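Print this article
E-mail this article

Which Story Is the Real One?

A reader wrote to me last month to ask which version of the Ganesha story is the real one. She had grown up with the account in which Parvati makes a boy from the paste on her skin, sets him to guard her door, and Shiva, refused entry, cuts off his head. Then her daughter came home from a weekend class with another version, in which the head is lost because the planet god Shani looks at the newborn. The daughter wanted to know who had lied to her.

Neither of them was lied to. The first story is in the Shiva Purana. The second is in the Brahmavaivarta Purana. Both have been told for centuries by people who took them seriously, and many of those people knew both.

I think we do children harm when we answer this kind of question by picking a winner. I've done it myself. When I started teaching the September class at the Robles hall, I had 13 children in a room and one hour, and it was easier to give them a single version and move along. The trouble came later, when they met the other versions at a cousin's house or on a screen and decided that either their teacher or their cousin was wrong. A few decided the whole thing was made up and stopped coming. 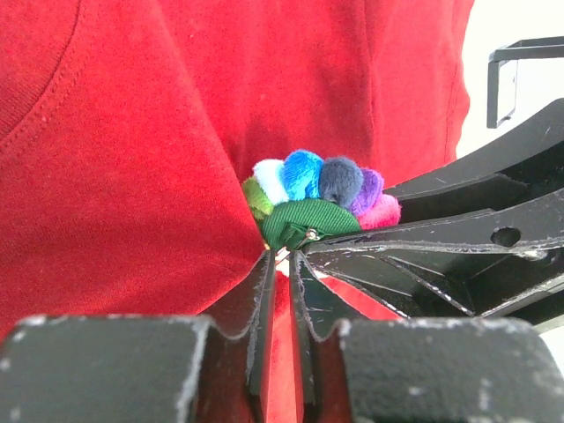
Should a child be told that the scriptures disagree with each other?
A child of eight or nine can be told so plainly, as long as the teacher names the book each story comes from and doesn't apologize for it.

Naming the book matters more than people think. "The Puranas say" is a phrase I would like to see retired. There are 18 major Puranas by the usual list, and the lists themselves differ on a title or two. They were composed and added to over a very long time, in different regions, by followers of different gods. A Shaiva text will tell you that Shiva is supreme and a Vaishnava text will tell you the same of Vishnu. When someone says "the Puranas say" and then gives one story, they have left out the only part that would help a listener check.

My friend Cirilo Quezada, who was raised Catholic and married into a family from Gujarat, told me this is easier for him than for his in-laws. He was taught as a boy that there are four Gospels, that two of them tell of the birth of Jesus, and that those two don't tell it the same way. He never found that upsetting. His wife's uncle, on the other hand, will leave the table if you suggest that Kartikeya was the younger brother. In the uncle's part of the country Kartikeya is the elder. In much of Bengal he is commonly treated as the younger. I wouldn't try to settle it over dinner.

There is a fair objection to all this. If every version is allowed, someone will say, then a version invented yesterday is as good as one from a thousand years ago. I don't accept that. A story with a text behind it, or a temple, or a long habit of telling in some district, has a standing that a new one lacks. The app called Wondari, which several of my families use, has an episode where Ganesha loses his tusk in a fall from a swing. I have asked older people in three language groups and none had heard of it. The tusk has plenty of stories already. Parashurama's axe took it, or Ganesha broke it off to write down the Mahabharata, or he threw it at the moon for laughing at him. I tell the children all three and say where I learned each one. I don't tell them the swing. 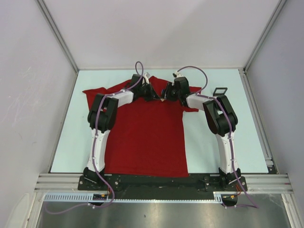

A red T-shirt laid out flat on a light blue tabletop.

Print can mislead as well as a screen can. My grandfather owned a small collection of tales in English, printed in 1905, with a preface stating that these were "the correct forms" of the stories. The compiler had chosen one telling of each and dropped the rest without a note. My grandfather believed that preface all his life. He corrected my grandmother, who had her stories from her own mother and had never seen the book. She kept telling them her way in the kitchen, and I'm glad of it, as I remember hers better than his.

What I do now is simple enough. When a story has more than one form, I tell the one I know best from start to finish, without stopping to argue. Then I say, "In another book it goes like this," and give the short form of the other. If a child asks which I believe, I tell them which one I heard first. They seem to find that a reasonable answer. The reader's daughter, I'm told, prefers the one with Shani, and has asked her mother to tell it at bedtime.

Print this article
E-mail this article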